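Ernilholm holiday flat: arrival check before you unpack
Kept by Divya Varma, August stay, 4 guests

Smoke alarm, hallway: sounds on test. The listing promised one in each bedroom. I found none in either.

Balcony rail: firm. Height not posted anywhere, so I measured it against Subbarao, and it meets him above the waist. Pass, grudgingly.

Window latches: 3 work, the one over the bunk doesn't. "Child friendly", says the listing. Fail.

Hot water: 69 degrees at the kitchen tap by our own thermometer. Far too hot for kids. Reported to Kartha, who called it "within the normal range". Whose range?

Fire exit: down the back stairs, 39 steps, light out on the second landing. Bring a torch if you're coming back from the harbour after dark.
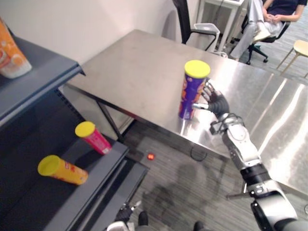
Kamala Pisharody wrote under last year's list that the landing light was out for her visit too, and that Kartha had promised a new one "by the weekend". She'd also skip the back stairs when it's raining, as the bottom few get slick.

Noted, and I believe her over the welcome folder.

First aid kit: present, under the sink. Bandages fine, burn gel past its date. Half a pass.

Gas heater: service sticker too faded to read. We left it off and wore jumpers.

Still to check: parking bay lighting, spare key.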